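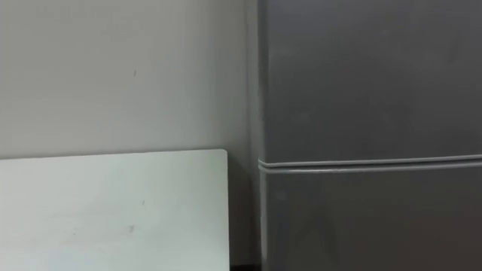 Natley staff meeting, January 19, 2020

Present: Setareh Soltani (chair), Priit Vasiliauskas (minutes) and nine of the kitchen and stores staff. Thank you all for giving up part of a Sunday, and to whoever brought the plum cake!

1. Fridge round
The robot has now done the evening fridge round for four weeks. Setareh said she had been nervous beforehand and was very pleased with how kindly everyone had put up with it (the slow days included). Stores staff like having the extra time for deliveries, though several miss the round itself, as it was when they caught up with the kitchen. Agreed to keep a shared tea break at 4 so that chat isn't lost.

2. Hours and jobs
A long and friendly talk. Setareh confirmed that no hours will be cut before the end of February and promised a proper answer on what follows. Two people asked for that in writing. Setareh to do so.

3. Training
Five places on the Flidow course. Names to Priit, please, even if you're only curious.

4. Any other business
Rota swaps still go in the book, not on the robot's tablet.

Next meeting in February, Lamont room.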